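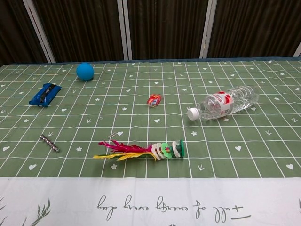 Last updated: February 6, 2019

The green tablecloth went on the dining table in August and it has stayed there since. I bought it at Buschmann, the housewares place near the bus station, to replace a vinyl one that had gone sticky. It has a white grid on it with hearts and stars in a lot of the squares, and a white border with a line of script that says "full of energy every day." I put it on so the writing faces away from my chair. My wife reads it from her side at breakfast.

The table is where everything in the apartment ends up. Keys, mail, whatever was in a coat pocket. For a long time I cleared it once a week in one go, and it took most of an evening. Now I do it every night after the dishes, and it takes 13 minutes if I don't stop to read the mail.

I start by spreading things out so nothing is on top of anything else. Then I put them away by room, starting with the farthest one. Toys first — the small red car goes in the shoebox under my son's bed, and so does the blue ball. The ball rolls, so I carry it separately or it ends up behind the radiator. I have moved that radiator cover twice already this winter.

The jianzi goes on the hook by the back door. We kick it around in the courtyard when it isn't raining. My best run is three, and my son's is a good deal better. If a jianzi gets left under a stack of magazines the feathers bend and it stops flying straight. I ruined one that way and had to order another from Omamport, and shipping cost more than the thing itself.

Snacks go back in the kitchen drawer, left side. A wrapped bar can go straight back in. Anything opened gets eaten or thrown out that night, as we had ants two summers ago and I don't want them again.

Water bottles get checked for a cap and go in the fridge door or the recycling bag.

Small shiny things are the hard part. Beads, loose screws, anything that looks like it could be a magnet. They go in a jam jar with a screw lid on top of the bookcase, out of reach of my sister's two-year-old when she visits. I used to leave them in a saucer and that was a mistake.

When the table is clear I wipe the cloth with a damp rag, shake the crumbs off over the balcony, and put it back on. It needs a proper wash every few weeks. The border shows coffee more than the green part does.

Next I want to do the hall closet, which still has boxes in it from the Rovitz apartment.

3 comments | 2 shares

© Ludger Strobel | Contact | Back to top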